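Why Does Sitting Still Make Your Foot Fall Asleep?

By Yurani Quintero
October 29, 2024

You have been reading in a comfortable chair for an hour. You stand up to get a snack and discover that one of your feet has left the building. It's still attached. You can see it. But it feels like a bag of wet sand, and then it feels like a bag of bees.

Grown-ups call this "pins and needles." Doctors call it paresthesia (say it: pair-us-THEE-zhuh), a fine word to use at dinner if you want everyone to stop talking.

Your foot sends mail

All through your body run long, thin threads called nerves. They carry messages to your brain and back again. Your toe says, "Sock is wrinkled." Your brain says, "Wiggle, then." This goes on all day, and most of it is very dull mail.

When you sit on your foot, or hook one leg over the arm of a chair, you squash the nerves in that leg. You also squeeze the tiny blood vessels that bring the nerves their oxygen. A squashed nerve is a bad mail carrier. Some messages arrive late and some don't arrive at all. Your brain hears less and less from down there, and you feel numb. 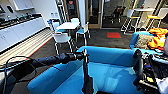

Soft seats don't save you. A cushion spreads your weight out, so it takes longer for trouble to start, but soft seats are also the ones we curl up in, with both feet tucked under us like a cat. A cat gets up and moves whenever it likes. You have one more chapter to go.

So where do the bees come from?

The tingling mostly comes when you move and the squeeze ends. Blood flows back in, and the nerves wake up grumpy. They start firing off messages before they're properly ready, and the messages don't say anything useful. Your brain opens all this junk mail at once and decides your foot must be fizzing.

It feels dreadful for a minute or two. Then the nerves settle down and go back to complaining about socks.

Is it bad for me?

Not usually. It happens to nearly everyone, including teachers, who are good at hiding it. If a part of you goes numb a lot, or stays numb long after you've moved, tell a grown-up so a doctor can take a look.

How to wake up a sleeping foot

1. Stay sitting. A numb foot can't tell you where the floor is, and my brother once found this out in front of 44 wedding guests.

2. Untangle yourself. Put both feet flat on the floor and let go of whatever yoga shape you were in.

3. Wiggle your toes, then roll your ankle in slow circles. Making faces is allowed.

4. When you can feel the floor again, stand up slowly. Hold on to a table or a wall if you're wobbly.
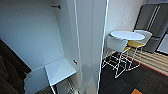
5. Walk to the kitchen. You were going there for a snack, remember?

Words to know

Nerve: a thread that carries messages between your body and your brain.

Numb: not able to feel much.

Paresthesia: bees.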